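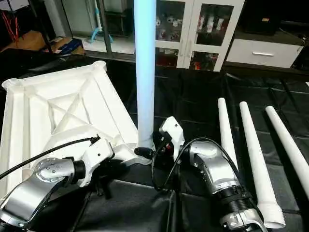 Questions we get about robots and chores

Thanks for stopping by! We're a small repair and assembly shop in Norkent, and ever since we began trying out robots on everyday jobs, folks have been writing in with questions. We've gathered the most common ones on this page.

Can a robot put together a shelf yet?

Partly, and it depends a good deal on the shelf. The push-together plastic kind, with poles that go into sockets at the corners, is the friendliest sort to start with, with no screws to drop and no little bag of hardware. Lining up a pole with its socket is still fussy work for a machine, though, and it takes two arms — one to steady the tray and one to mind the pole.

How often does it work?

We kept a log through August at our Claver Street bench. Out of 311 tries at seating a single pole, 218 went in without a person stepping in. That pleased us more than we expected, but you'd want better from anyone you were paying!

What makes a plain pole so hard to handle?

A smooth, tapered tube gives the fingers very little to hold on to. Squeeze lightly and it can twist, lean a little too far and it meets the rim of the socket at an angle. You and I feel that and wiggle it straight without thinking, and a robot has to be taught the wiggle. 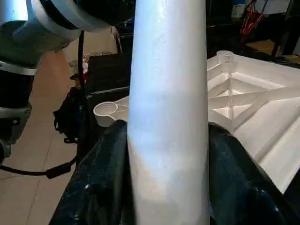
Will a robot fold my laundry any time soon?

Towels are coming along nicely, but a mixed basket with fitted sheets and inside-out socks is still beyond anything we'd recommend for a home. We'd give it a few more years, and keep your folding table in the meantime.

Can I bring in a chore for you to try?

Please do — we love a new one. Drop us a note first and tell us what the job is and how big the pieces are.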